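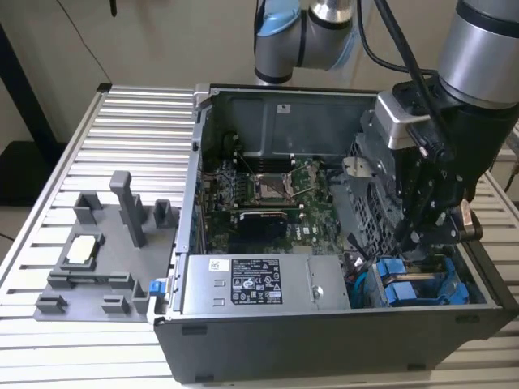 Week 8 handout: costing a disassembly cell
January 11, 2019

Reminder, budget sheets for the group project are due in March, exact day on the course page. Bring a printed copy, I don't grade off phones.

Where we left off

Last time: payback, and why the quote for the arm is the smallest surprise you'll get. Today: everything else on the bench. The job is the same one we use all term, taking old desktop PCs apart for parts. Processor, memory, drives, expansion cards, power supply. Steel case, lots of edges, not much room inside for a hand or a gripper.

Start from the part, not the catalog

Write down every thing the arm has to touch before you open a single brochure. For a PC tower:
- levers and latches (CPU socket, plastic drive latches). Small force, awkward angle
- flat parts you lift straight up, i.e. the processor
- parts that slide, drives in carriers
- screws. Budget a separate tool or leave to a person, say which
- cables. Most groups forget cables. Then they add a person in week one of running and the payback is gone

Each line gets a cost even if the cost is "operator does it, 15 seconds".

The four buckets

1. Arm and controller. One line, one quote. Check what is in the box, teach pendant yes/no, mounting plate yes/no.
2. End of arm. Gripper, fingers, mounting block, cable routing. Fingers wear and get bent, so buy spares up front. Put them in the first order, not under maintenence.
3. Bench and fixtures. Slotted aluminum table is worth the money, you can move things later. Printed fixtures are cheap per piece but you will print each one several times before it's right, so cost the hours and not just the plastic. A pocket for the processor needs its own drawing.
4. People. Integration, training, safety review. Usually the biggest bucket and always the one left blank.

Worked case: Plikum

Plikum is a refurbisher, one shift, mixed brands of tower. Wants one cell. Two offers on the table:

Fovatier: arm only, lower price, 8 weeks delivery. Plikum does its own integration.
Liao: arm plus gripper plus two days on site. Higher price, 15 weeks.

Volume is 877 towers a quarter. Fixture allowance is $500 per case style, and they see 8 styles, so 8 x 500 = $4,000 before anything moves. Neither offer includes this. Neither offer mentions it.

Questions to work through in your group:
Which offer is cheaper if Plikum has no one in house who can program?
What does the extra 7 weeks cost, in towers? (13 weeks to the quarter, show the division)
Would you drop some of the 8 styles? On what basis?

Using the Pultik sheet

Download the Pultik template from the course page, version with the yellow tabs. Tab 2 has a formula that double counts freight, overwrite it by hand until I fix it. Don't rename teh tabs, the totals break.

Contingency: your call, but put it on its own line and write one sentence defending it. Hiding it inside bucket 4 loses points.

Reading for next time: chapter on leasing vs. buying, skip the tax part. Quiz is short.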